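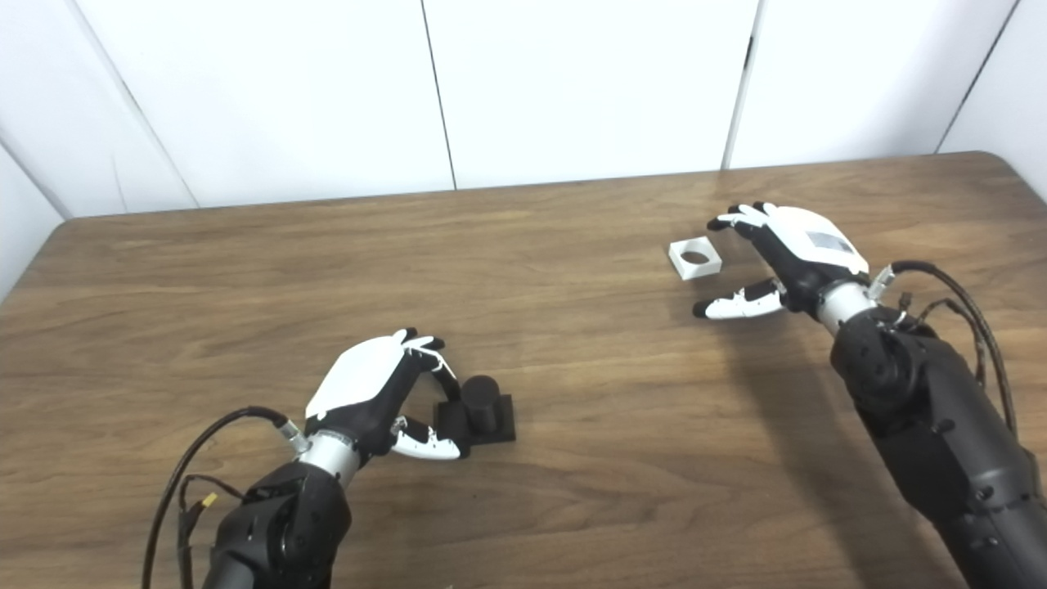

Mesa de madeira: limpar, tirar manchas e não estragar

Dicas rápidas, que a semana foi corrida.

Pó primeiro. Pano seco, sempre no sentido dos veios. Quem passa o pano molhado direto só espalha a sujeira e depois reclama de risco.

Limpeza normal: 10 ml de detergente neutro em 2 litros de água morna. Torcer bem o pano, tem que sair quase seco. Secar logo em seguida com outro.

Marca de copo (aquela branca): secador no morno, de longe, mexendo sempre. Não resolveu? Um pouquinho de maionese, deixar uma hora e limpar. Funciona na minha, testem num cantinho antes.

Objetos pesados com base reta: colar feltro embaixo. Levantar para mudar de lugar, nada de arrastar. Bloquinhos e peças pequenas também riscam, principalmente se tiver areia ou farelo embaixo.

Cera: uso a Gretum, lata de 200 g, dura uma eternidade. Camada fininha, esperar, lustrar com flanela. Se ficar pegajoso é excesso, tirar com pano seco e paciencia.

Cantos arredondados gastam primeiro. Passar a cera ali duas vezes.

Painel branco de parede atrás da mesa: as frestas escuras juntam pó que é uma beleza. Pincel seco de cima pra baixo, depois pano úmido no liso. Fazer ISSO antes da mesa, senão limpa tudo de novo.

Não usar: álcool, água sanitária, esponja verde. Multiuso com cheiro forte tambem não.

Semana que vem tem gaveta emperrada. Mandem as dúvidas nos comentários, respondo de noite.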